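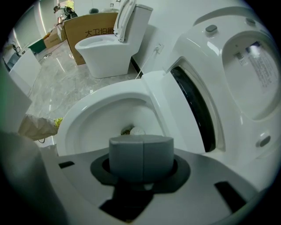 Hilo: lo que he aprendido pidiendo plaza fuera para hacer el máster (y lo que me habría ahorrado)

1/ Pues ya está, me voy a la universidad de Poltgate a partir de agosto. Me habéis preguntado un montón por privado cómo va lo de los papeles y los dineros, así que lo cuento todo aquí y así no lo repito veinte veces.

2/ Lo primero, la matrícula para estudiantes internacionales. En la web sale el precio para los de allí, bien grande, y el nuestro está en un PDF que hay que ir a buscar. En mi programa es casi 3 veces más. Mirad siempre el PDF antes de enamoraros de nada, por favor.

3/ Segundo: el depósito. Te admiten, lloras de alegría, llamas a tu madre... y en el mismo correo te dicen que tienes ocho días para pagar una señal si quieres conservar la plaza. A mí me pilló con el dinero en una cuenta a plazo. Qué nervios.

4/ La señal se descuenta luego de la matrícula, eso sí. Pero si te echas atrás no la devuelven, salvo que te denieguen el visado. Guardad el correo donde lo pone, que el portal cambia de aspecto cada dos por tres y luego no encuentras nada.

5/ Becas. Yo pedí cuatro y me dieron una, la Moroz, que cubre una parte de la matrícula y ni un céntimo del alojamiento. Las otras tres ni contestaron (bueno, una mandó un correo automático dando las gracias por mi interés, qué majos).

6/ Para la Moroz piden dos cartas de recomendación y una redacción de una página. Lo de las cartas, con tiempo!! Los profes en época de exámenes no están para nadie. Yo las pedí antes de Navidad y una me llegó la misma tarde en que cerraba el plazo.

7/ El visado: hay que demostrar que tienes dinero en el banco durante 90 días seguidos. Seguidos de verdad. Si un día baja del mínimo, vuelta a empezar a contar. Yo no toqué esa cuenta ni para un café.

8/ Alojamiento. Poltgate no tiene residencia propia para los de máster, nos mandan a la de Fitport, que está en la otra punta y comparte autobús con media ciudad. Más barata que un piso, eso sí. He pedido habitación individual y estoy en lista de espera - ya os contaré.

9/ Para organizarme con los plazos usé Arby, que es una aplicación de calendario de lo más sosa, pero te avisa una semana antes y otra vez el día de antes. Con eso me ha bastado. Probé también con una hoja de cálculo y la abandoné enseguida.

10/ Lo que peor llevé fue la traducción jurada del expediente. Te cobran por página y el mío tiene un anexo larguísimo con la escala de notas. Preguntad si os lo aceptan sin anexo, en mi caso sí lo aceptaban y me enteré con la factura ya pagada, grrr.

11/ Lo de trabajar mientras estudias: se puede, con un tope de horas a la semana durante el curso. No hagáis las cuentas contando con ese sueldo, que a mí en la oficina internacional me dijeron que la gente suele tardar en encontrar algo.

12/ Y ya, que me he enrollado. Si alguien más va a Poltgate este año que me escriba, que estoy buscando con quién compartir el viaje desde el aeropuerto. Las dudas de la beca dejadlas en respuestas y las voy contestando esta noche, después de cenar.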